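**Unit 6: Killing people off (on television)**

Notes for the September section. Bring a pen, and bring the *Emwood* pilot script, which you have all told me you read.

Last time we sorted TV deaths by who dies. Today we sort them by when. Timing tells you most of what the writers' room was worried about that week.

**The guest-star death.** Someone you recognize checks in, gets a good coat and two decent speeches, and is dead by the second ad break. *Cilow* did this four times in its first season. The guest is paid for one episode, the promo department gets a face, and the regulars keep their contracts. Viewers complain, then tune in next week to complain again.

**The contract death.** The actor wants out, so the character takes up mountain driving. Look for a sudden interest in the character's childhood. If a detective on *Nurmi* mentions her father's boat, start planning the wake.

**The finale death.** Usually a fall, an explosion or a gunshot over black. The writers often haven't decided who it was. *Verel* closed its second season on a gunshot and spent 130 days pretending to know the answer. 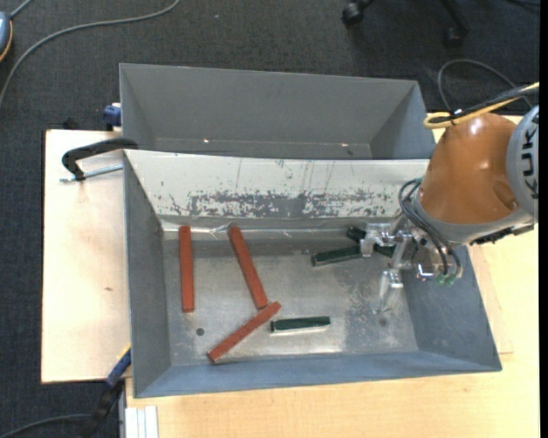 Which brings us to the body. A death with no body is a loan, and the show will collect on it whenever ratings dip. In her essay on *Verel* (course pack, first item), Aaliyah Lemieux calls this "the open coffin clause." She went through 2340 fan posts written after that finale and found 987 predicting the character would be back. He was back. He had a beard.

Her argument, in short:

- Viewers forgive a return if the show paid something for the absence.
- A funeral episode counts as payment. A montage does not.
- Amnesia counts against you.

I part ways with her on the twin question, and so should you, at least for the length of the discussion.

**Terms to know:** sweeps, bottle episode, backdoor pilot, fridging, retcon. "Plot armor" is fine in conversation. Please define it if you use it in a paper.

**For next time**

Watch *Emwood*, episodes three and four. Write one page on the dinner scene: at what line do you know the brother is finished, and how? "The music" is half an answer.

The longer paper is 2000 words on a single death from any scripted series. Plot summary may fill one paragraph. I have seen the show, or I will pretend to have.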